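Notebook Index Faults Hardware Runs Search

Last updated: October, 6:20 p.m.

Stistesgate bathroom, gripper closing by itself

Okay, so this is the entry where I admit the thing I wrote off last month as "operator forgot to open it" was a real fault. Sorry to whoever I blamed. (It was mostly me.)

Short version for people skimming from the shop at Brerkasberg: the gripper board reboots when the supply dips, and when it comes back up it homes, and homing means driving the fingers shut at the normal homing force without asking anyone. The arm doesn't notice. The arm carries on with whatever it was doing, now with a closed gripper, and the log says everything is fine. Please don't put your fingers near the fingers until the change at the bottom of this page is on your unit too.

Longer version.

We were doing the sink routine at Stistesgate. Approach the vanity low, come up over the front edge, open, go for a bottle next to the faucet, bring it forward, set it down on the deck. It had been going really nicely all morning and I was feeling pretty smug about the new approach path. Then on one of the approaches it came up to the edge and just didn't open. The planner (we're still on the old Nic Aodha branch, I know, I know) had the gripper state down as open. The screen had it as open. I looked over and the tips were together, happy as anything.

I hit stop. I walked over. And then I did the dumb part, so I'm writing it down properly: I released the stop while I was standing right next to the arm, with my left hand hanging near the wrist because I was about to nudge the cable out of the way. On release the gripper opened a crack and then homed. It wasn't dramatic, and I wasn't touching it, but my hand was a lot closer than I would have put it if I'd thought anything was going to move. No injury, no contact. I'm still logging it as a near miss because that's what it was, and the form is filled in.

After that I left the arm parked where it was and stopped doing anything clever for a while. Pulled the wrist view up and compared it with the reported state. Reported: open. In the picture: tips together, pointing at the deck over the front edge of the counter. 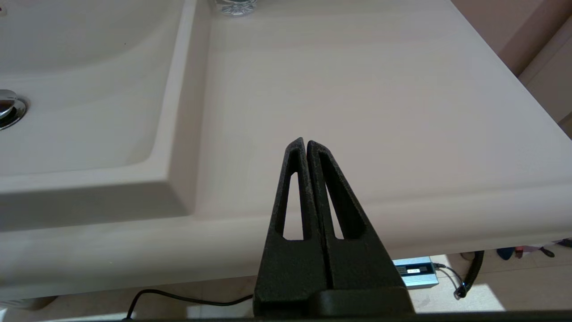
Could it be the position sensor and nothing to do with power, came the first comment on this page, with a note that the Bivard boards have a loose magnet often enough that it's worth pulling the cover before chasing supplies. Also: had I checked that the fingers weren't simply being pushed shut against the lip of the counter?

Fair on both counts, so I did them in that order. Cover off, magnet is glued down tight, doesn't budge with a fingernail. I moved the gripper by hand with the drive off and the raw reading followed it all the way open and all the way shut, smooth, no jumps. As for the counter, I repeated the whole approach well back from the vanity with nothing in reach and got the same failure, so it isn't contact. I'm glad somebody asked though, because I'd skipped straight past the magnet.

What made me think of power was the sound. There's a little tick the board makes at boot, and I'd been hearing it all morning without hearing it, if that makes sense. Once I was listening for it I could line it up with the shoulder accelerating hard on the return move. So I put the meter on the supply at the wrist end with min hold on and ran the return move over and over. Should be 48 V. On a gentle return it stays put. On the fast return, with the elbow coming up at the same moment, I caught it at 44 V, and the tick came right along with it.

Now 44 shouldn't be enough to upset anything. The arm joints certainly don't care. But the Bivard has its own undervoltage setting and ours was set way too tight, I think left over from the bench, where the supply is beefy and the leads are short. Out here we've got the long extension in the line plus a connector at the wrist that has been plugged and unplugged more times than I'd like to know. I measured the drop across that connector with the arm working and it was noticeably worse than the spare. Swapped it. The dip got smaller and didn't go away.

So there's a chain, and I want it written out because each piece on its own looks like nothing:

Fast return pulls current. Supply sags at the wrist. Gripper board decides it's undervolted and resets. The bridge between the board and the planner holds the last good message for up to 300 ms before it calls the link dead, and the board boots faster than that. So the bridge never sees a gap. The planner never sees a gap. The board wakes up, has no idea where its fingers are, homes them shut, and then sits there waiting for a new command. No new command comes, because as far as the planner knows the last one (open) was carried out. And the state that gets displayed is the commanded one echoed back. That last bit is what really annoyed me. The screen label says "gripper state." It's the gripper wish.

The stop release is the same thing by another road. Stop cuts power to the wrist, release brings it back, board boots, board homes. It has always done this! I went through older runs and you can hear it on the audio if you know what you're listening for. We all just got used to the gripper "settling" after a stop.

Then of course I had to go see what it could have grabbed. The return move passes over the basin and close to the faucet, and if the board had reset with a bottle in hand it would have squeezed first and asked later. The plastic ones would crumple, fine, we'd mop up. I'm more worried about the hair dryer side. The coiled cord hangs down diagonally right where the elbow wants to swing when it picks the bottle on the right, and a gripper that shuts by surprise with a loop of cord between its fingers while the arm carries on moving is a bad afternoon. I've drawn a keep-out box over that whole corner. It costs us some of the grasps on the right bottle and I don't care.

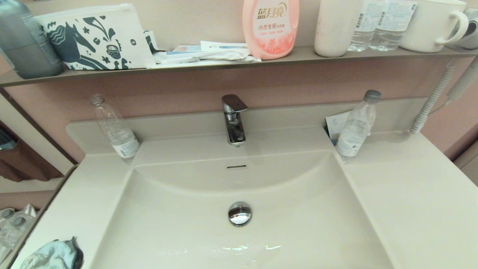 Pick area at the basin, a bottle on each side of the faucet, dryer cord to the right.

What I changed, all of it this afternoon:

Undervoltage setting on the board brought down to the value on the maker's sheet. Checked with the fast return, no tick.

Homing at boot turned off. Board now comes up limp and reports "not homed," and the planner refuses to move the arm until a person asks for homing from the screen. This is a pain in the neck. It's supposed to be.

Display now shows measured finger position. I left the commanded one next to it in small type, because the difference between the two is the useful part.

Bridge counts board boots and stops the arm if the count changes during a motion. I tested this by pulling the wrist connector with the arm moving slowly (long stick, nobody inside the tape) and it stopped both times, so 2 for 2, which I know isn't a lot of testing.

Fast return slowed down for now. I'd like it back eventually but I want a proper lead out to the wrist first and I want the extension gone.

Things I haven't done. I haven't tried any of it with a bottle in the gripper. Coming up limp means a held bottle gets dropped after a reset, and over the deck that's okay, over the tiles less so. I'm not sure what I'd rather have. Holding position would be nicest, but the board can't know its position until it has homed, and around we go. An absolute sensor would fix it. There might be one in the drawer at Brerkasberg, bottom left, with the dead motors.

I also haven't checked the second unit. It has the same board and shorter leads, so it might never have dipped, but it will definitely home after a stop, so treat it as live. Hands out until the arm says homed. I put tape over the old release instructions and wrote new ones in marker: look, step back outside the tape, release, wait, then go in.

And a question for anybody who has the Nic Aodha branch open: is there a reason the state topic echoes the command? I looked for a comment and there isn't one. If some other piece depends on that behavior I've just broken it, and I'd love to hear about it before tomorrow's runs. So far the only complaint is the logger, which now prints a warning every time the two values differ by a hair while the fingers are moving. Needs a deadband. Will do after coffee.

5:50 p.m., adding: ran the slow routine end to end with the fingers empty, several passes, no boots counted. Left everything powered down at the wall and the stop pressed in.

6:20 p.m., adding: the old wrist connector is in a bag on the bench with a tag. Please don't put it back in the good pile. One of the pins looks browned and I want to cut it open.

Recent entries
Wrist connector, pin wear
Bridge timeout, why we picked that number
Stistesgate: keep-out boxes for the vanity
Bivard board settings, bench and field
Stop and release drill, revised
Brerkasberg parts drawer, what's in it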